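Kvaran Two-Arm Bench Cell - Clastar Method Package

Catalog: Research equipment / Manipulation / Bench cells
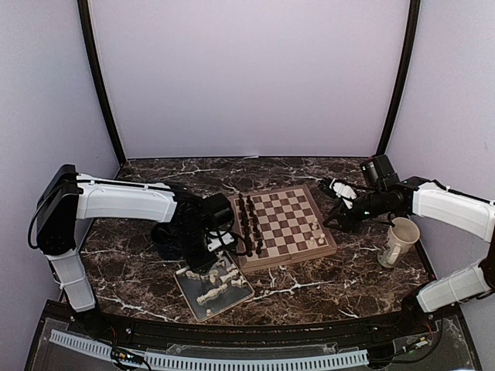
What does the Clastar method do?
It trains a single policy for both arms from recorded demonstrations, then decides at each step which arm should act first when the two would otherwise reach into the same space.

The method package is sold with the Kvaran cell or as a software license for labs that already own one. It covers recording, training and playback. The board-game task set is the standard test because the parts are small, similar in shape and easy to knock over.

Method

Demonstrations are recorded in pairs of arm motions on a shared clock. Each recording is split into segments wherever a gripper opens or closes. A segment is labeled as free, shared or waiting. Free segments can run on both arms at once. Shared segments go through the ordering step, which compares the planned paths and holds one arm back until the other has left the space. Waiting segments are kept in the training data. Early versions dropped them, and the trained policy then moved the idle arm at the wrong time.

The wrist camera views are fed to the policy separately and joined only after the first encoding stage. Joining them earlier gave a smaller model but a higher rate of missed grasps on pieces lying on their sides.

Reported result

The Bosach board-clearing set contains 984 demonstrations. Guðlaug Hafstein trained the reference policy on it in March and wrote the test protocol that ships with the package. Changes between the reference policy and the baseline:

Arm-to-arm contact stops: fewer in every test group
Upright pieces knocked over: fewer, except in tightly packed columns
Time to clear the board: slightly longer
Pieces lying in a tray: no clear difference

The longer clearing time comes from the ordering step. Users who need speed can turn it off for tasks where the arms work in separate halves of the table. The setting is stored per task and is not changed by a software update.

Known limits

Closely spaced tall pieces remain the weakest case. The gripper approaches from above and needs clearance on two sides, so a pawn standing between taller pieces may have to wait until a neighbor is moved. Objects not present in the demonstrations are treated as obstacles if the wrist cameras pick them up. They are not tracked once they leave view.

Results do not carry over to a cell with a different arm spacing. Record a new calibration set first - six short runs per arm are enough.

Package contents

Kvaran cell with 2 arms, grippers and wrist cameras (full package only)
Clastar recording and training software
Reference policy and test protocol
Bosach board-clearing set
Dolletti calibration plate
Printed setup sheet

Ordering

Order code CL-K2 for the full package, CL-K2S for software only. The software license runs for three years and covers one cell. Additional cells at the same site are quoted separately. Include the arm spacing and controller version with any software-only order.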